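Nustorska Household Help > Storage and Organizing

Snacks, plush and boxes all on one wire shelf, how do I split it up?

Posted by Lenni Kuusisto

Typing this on break so sorry for the mess. I look after the shared shelf at our place, a black wire unit on casters, sits against the wall. Started out as a snack shelf. Then people put prizes on it, plush mostly, then boxes, then more boxes. Now you want a granola bar and you move a stuffed animal to get to it.

What I have to sort: chocolate and small snacks in open packets, pouch bags that reseal, plush toys of all sizes, picture boxes that won't stand up straight, cardboard cartons. Plus odds and ends, cords and clips and so on, that wander over from the work table and never go home.
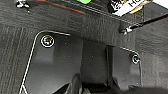
The odds and ends I can probably deal with myself, they need a tray somewhere else. It's the food I'm stuck on. Half of it gets opened and put back. I've tried leaving things in the box they came in but then the box takes up a whole corner and stuff slides around in the bottom of it.

Budget is 30 dollars. Can't drill the wall, can't swap the shelf. It also gets rolled out for cleaning every so often so whatever I do has to survive that. Anyone done this with a wire unit? Do you put food up top or down low?

Thanks in advance, will check back after 5.

Arūnas Baranauskienė replied

Food up top. Plush low. Did a setup like this for the break room at Vītola and it's held up since September.

Long version, bit rushed:

First take everything off. All of it. Wipe the wires, they collect dust on the underside and you don't notice til you touch it. Sort on the floor or a table into food, soft, boxes, doesn't belong.

Opened chocolate is the one to be strict about. A shallow open box is fine for a day or so as a grab box, for example when you're sorting, but not for keeping it in. Anything with a torn wrapper goes in a lidded tub or a zip bag, or it gets eaten today.
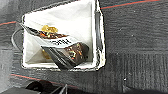 Same goes for candy in foil, it ends up under the bigger bars and you find it months later. Small stuff gets its own cup inside the tub. I use one tub for chocolate and one for salty, don't mix them, the chocolate picks up the smell.

Unopened bars can stand on end in a narrow box, like files. Oldest in front. Write the month on the lid with a marker if you'll really do it, I quit after a while.

For pouches get a basket with handles. A woven one is good on wire becuase small things don't fall through the gaps. Stand the pouches up, don't lay them flat, flat ones get buried and then somebody opens a second one.

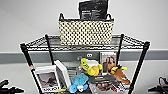

Make sure there's room over the basket to lift a bag straight out. If the next shelf is too close you'll be pulling the whole basket forward every time and it'll get dumped at some point. Most of these units let you move a shelf up or down a notch, the plastic sleeves snap off the post. Do it with a second person, the shelf drops crooked on you otherwise.

Picture boxes: upright at one end, spines out, with something heavy holding them. A metal bookend works, the wire lip on the shelf catches it. If they lean now they'll keep leaning, so don't use plush as the bookend. I tried. It squashes.

Cartons flat and stacked, big ones under. Open each one first. We had 4 that were empty.

Rolling it: heavy stuff on the bottom, push from low down, go slow over the carpet edge. Anything round comes off first.

Spent less than your 30 on ours, about 20 I think. Basket was secondhand.

Kiltia858 replied

agree w/ most of that except plush on the bottom. ours got filthy down there, casters kick up everything off the carpet. put cartons at the bottom and plush in the middle in a bin with a low front so they don't roll off the end.

also, shelf liner! the clear stuff you cut with scissors. stops bars falling thru the wire and stuff stands straighter. comes curled up so leave it under some books overnight before you cut it 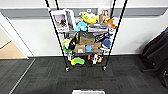 Lenni Kuusisto replied

OK this helps, thank you both. Going with:

Top: woven basket for the pouches, lidded tub for chocolate, second tub for salty.
Middle: plush in a low front bin, picture boxes at the left with a bookend.
Bottom: cartons, once I've looked inside them.
Off the shelf completely: cords, clips, anything from the work table.

Liner on the top two. Does the clear kind need tape at the corners or does it just sit there?

Kiltia858 replied

just sits. tape goes gummy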